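Hello again from the kitchen table, where I have spent most of August thinking about countertops. I know! I used to be a person with interests.

A few of you wrote back after the last issue asking whether we ever picked a stone for the kitchen, and the short answer is yes, twice, and then we changed our minds. The long answer starts with Emese Sárközi, my neighbor across the landing, who redid her own kitchen two winters ago and told me to go to the yard at Prosari with a lemon in my bag. You ask for an offcut, you squeeze the lemon on it, you go have a coffee, and you come back and look. Marble will show you a dull spot almost right away. So will onyx, and so will a good many of the pale stones with lovely names on the tag. The granite I tried didn't care at all.

So that was my first morning. I took home three offcuts and left them by the stove for 20 days, and I was mean to them. Beet juice, red wine, turmeric (the turmeric won, mostly), a hot pan straight off the burner. My husband kept moving them to make toast and I kept moving them back.

Then there's the money part. Zidby quoted me $1,812 for the granite with the sink cutout, and Öztürkmen came in at $1,300 for the same run, but that was before the backsplash, and they wanted me to pay for the whole slab whether I used it or not. Do ask about that! Ask what happens to the leftover piece, too. I'm getting a windowsill out of mine, and a cheese board if I'm nice about it.

Kirstin Gillies at Zidby also talked me into going to see the full slab before signing anything, and I'm so glad she did, as the sample in the shop was the size of a paperback and had none of the big rusty streak that runs through the real one. I love the streak. My husband is coming around to the streak.

I did fall for the green onyx, I'll admit it. It's soft and it scratches and it hates lemons, and for a kitchen it would be a terrible idea with the way we cook. But a little shelf in the hallway, where all it has to hold is keys and the mail? I've been measuring the wall when I think I'm alone.
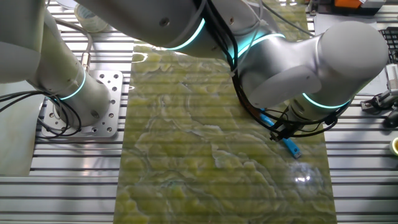

*Polished green onyx on the workbench. Still thinking about that shelf.*

If you have onyx at home and you live with it every day, please write and tell me how it's holding up, and what you clean it with. I've been told warm water and a drop of dish soap and nothing else, 30 seconds of wiping and then a dry towel.

Next time: faucets. I have opinions about the pull-down kind.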